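Sharing a bench with two robot arms

Since the arms came to our shop at Clurstead, the sorting gets done without us and the tidying matters more. Keep small stuff off the tabletop. A wire basket on the back rail holds chargers and coiled cables well.

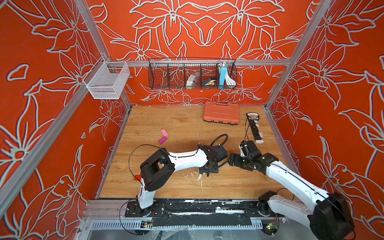
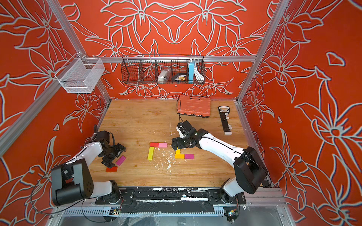
Brush down the wood before each shift – 2 minutes with a dry brush will do. Tie up any cord the grippers could catch. Ruba Abu Hammour used to sort by hand all morning and now checks every tray at 5, and her wrists are better for it. Write changes in the log so the next person knows what moved.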